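Savgate sells one thing, a bench cell with two arms for small-item handling, and hires it out by the month to firms that want to try it before buying. Pankaj Kanaujia runs the applications side. Bhupendra Uniyal looks after installation and service. They spoke to us over one long afternoon, mostly about mounting plates and cable runs.

The cell arrives as a frame of aluminium extrusion with panels already fitted. "The panels are pale for a reason," Kanaujia said. "Dark walls gave us uneven lighting. We changed them after the second installation and have not changed them again."

Each arm is bolted to its own black plate at the front edge of the table. Uniyal would not be drawn on whether customers should move the plates. "They can. The rails allow it. Then they have to calibrate again, and they ring me."

The trial fee is 2442 a month, excluding carriage. It covers both arms, the grippers, the control software and two days of setup on site. Shelving is extra. Asked whether the price puts off smaller kitchens and packing rooms, Kanaujia said that it did and that he did not expect it to fall before August.

Savgate's standard demonstration is crockery. The task is to move bowls and plates between a tray and the table, with the plates kept on edge. "A plate on edge is a thin target," Kanaujia said. "A bowl has a rim you can pinch, but it rolls and it tips. If two bowls are nested you have to decide which rim you are holding. Customers bring us harder objects than that, but crockery shows the faults quickly."

What faults? He listed late closing of the gripper, contact with the tray rim, and one arm waiting on the other where their reach overlaps. The last is the most common. The software assigns the shared middle area to one arm at a time unless the operator releases it. Anju Tiwari, who tested the cell for the catering supplier Fultis, found the setting too cautious.

"It was safe and it was slow," Tiwari said. "We released the middle area and cycle time improved. We also had to rewrite the approach paths, and the manual gives that half a page."

Her trial log runs to 228 entries. Most concern the fit of the gripper fingers to particular rims. Several concern the cable conduit, which runs outside the arm and loops over the gripper. Uniyal accepts the complaint in part. "External conduit gets in the way at the back wall if you fit deep shelves. It also takes me minutes to replace. Internal cabling would mean stripping the arm."

He was less willing to discuss the exposed circuit boards at the arm bases. A cover is planned. He gave no date.

Tiwari's firm extended its hire but has not bought. She would like a better manual, a cover for the boards and a lower fee, in that order. Kanaujia has seen her list. "The manual we can do," he said. "Half a page is not enough for the shared area. I wrote that half page, and I would start it again from the approach paths."
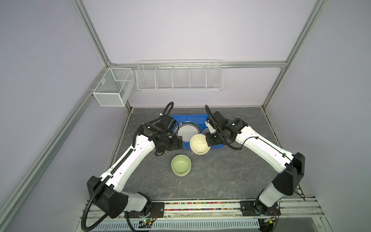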